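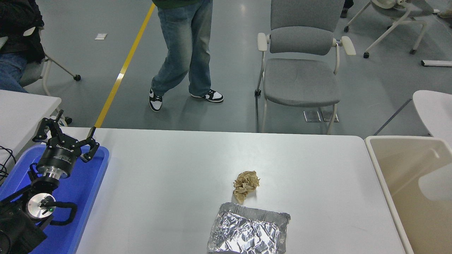
Zwischenbericht Softwarepaket Wahrnehmung und Greifplanung
Projekt Rirelbridge, Standort Asville
Zuwendungsgeber: Baumgartner
Stand: Dienstag, 17. Mai

1. Arbeiten im Berichtszeitraum

Der Schwerpunkt lag auf der Segmentierung verformbarer und spiegelnder Objekte. Alufolie bereitet der Tiefenschätzung weiterhin die größten Schwierigkeiten. Die vielen kleinen Facetten einer zerknitterten Folie liefern Ausreißer in der Punktwolke, aus denen der Planer bisher Kanten ableitete, die es nicht gibt. Seit April läuft deshalb ein vorgeschalteter Filter, der Tiefenwerte mit geringer Konfidenz verwirft und die Fläche aus dem umgebenden Rand schätzt. Bei Schalen mit gebördeltem Rand funktioniert das gut, bei loser Folie noch nicht zuverlässig.

Für zerknülltes Papier wurde die Greifpunktsuche umgestellt. Die alte Version suchte parallele Flächen und brach bei unregelmäßigen Formen oft ohne Ergebnis ab. Die neue bewertet Kandidaten nach Öffnungsweite der beiden Finger, Abstand zur Tischfläche und Abstand zum nächsten Objekt. Liegt ein Papierknäuel dicht an einer Schale, wird die Anfahrt jetzt so gedreht, dass kein Finger über den Schalenrand fährt.

2. Datenbestand

Geplant waren 1,000 annotierte Sequenzen bis Ende der Förderphase. Davon liegen 407 vor und sind geprüft. Weitere 400 sind aufgenommen, aber noch nicht annotiert. Das Annotationswerkzeug von Cultetti kann seit dem letzten Update Masken über mehrere Bilder fortschreiben, der Aufwand je Sequenz ist dadurch auf rund 11 Minuten gesunken.

3. Steuerung

Der Regler wurde auf eine feste Zykluszeit umgestellt. Die Aussetzer, die im Bericht vom Dezember beschrieben sind, gingen auf einen blockierenden Aufruf im Protokollmodul zurück. Das Modul schreibt nun in einem eigenen Prozess. Die Greifkraft wird weiterhin über den Fingerstrom geschätzt. Für dünnwandige Schalen ist das zu grob, eine bessere Kalibrierung steht aus.

4. Abweichungen vom Plan

Die Anbindung des Planers an die Simulation verzögert sich um etwa einen Monat. Das Materialmodell für Folie verhält sich in der Simulation zu steif, daher wird derzeit nur am realen Aufbau getestet. Mehrkosten entstehen nicht.

5. Nächste Schritte

Annotation der offenen Sequenzen
Filter auf lose Folie erweitern
Kalibrierung der Kraftschätzung
Schnittstelle zur Simulation, erste Fassung ohne Folienmodell

Offen ist die Frage, ob die Rohdaten nach Projektende in Asville oder bei Baumgartner gespeichert werden. Wir bitten um Rückmeldung vor dem nächsten Mittelabruf.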